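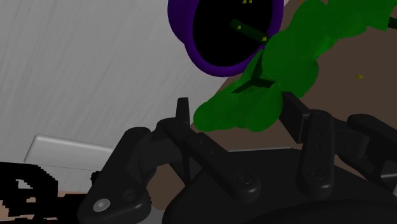
sim wrist cam, gripper open, leafy green thing between the fingertips. purple pot behind it

Monday 07/10/2024, gripper swap week. Thread, typing fast, sorry for typos

So we have two grippers in sim right now. Two finger linkage one (the one up top) and the Undetti soft one. Same arm, same controller, same pot plant task. Pick the plant by the foliage, lift, set it on the mat. Dumb task. Hard task.

Linkage gripper first. 95 tries over the weekend, let it run. Ciarán had the scoring script going on the other box so I didn't have to watch them all, thank god

Main thing: the fingers are stiff and leaves are not. In sim the leaf mesh is one rigid lump so it either gets pinched great or shoots out sideways like a bar of soap. Nothing in between.

Fix for the soap thing: drop close speed, bump finger friction a little, add 3 more solver steps. Went from awful to ok. Didnt touch the controller gains. Wanted to, Bláthnaid said one thing at a time. Fine.

Undetti soft one. Looks lovely. Wraps around stuff. Also runs like molasses, every finger is a chain of tiny joints and the step time goes through the roof. Left it overnight and got 17 tries. SEVENTEEN

Of those it dropped fewer, I think. Not putting a percentage on 17 tries, don't ask me

Ok cameras. Wrist cam vs the fixed overhead one. Wrist cam is what you see up there. Good: fingertips are always in view, no guessing if you're lined up. Bad: the green fills a big chunk of the picture once you get close and the pot gets cropped at the top. You lose the rim right when you want it.

Overhead sees the whole pot but the gripper body hides the fingers on the way down. So blind in the last bit, which is the only bit I care about

Tried moving the wrist cam mount back in the model. Rim comes back in view, but the fingers get small and the pose estimate gets jumpy. Put it halfway. Meh. Usable

Someone asked about textures. Yeah, the plant is nearly flat green. Edges are easy to find, anything inside the blob is mush. There are some darker creases in the middle and the tracker hangs on to those for dear life. I want to try a leafier model with real shading before I blame the tracker

Also tried the Wendero controller for an afternoon. Smooth! But it wants its own message format and I spent most of the time writing glue code. Back on the old one for now. Will try agian in January when there's a quiet week

Render settings since two people DMed: low. Everything low. Shadows off. I'd rather have more tries than pretty ones. Over 700 saved clips already and I'm running out of disk

Where I'm at: linkage gripper for the bulk runs, soft one for a small check set, wrist cam on the halfway mount. Overhead stays on just for Ciarán's scoring

Next up, same test with the gripper coming in lower, at the pot rim instead of the leaves. Bláthnaid bets rim wins easily. I've got lunch riding on leaves

If anybody has a soft finger model that runs at a sane speed pls send it my way. Will trade mount files

ok going to clear some disk, results from the rim runs go in this thread when theyre done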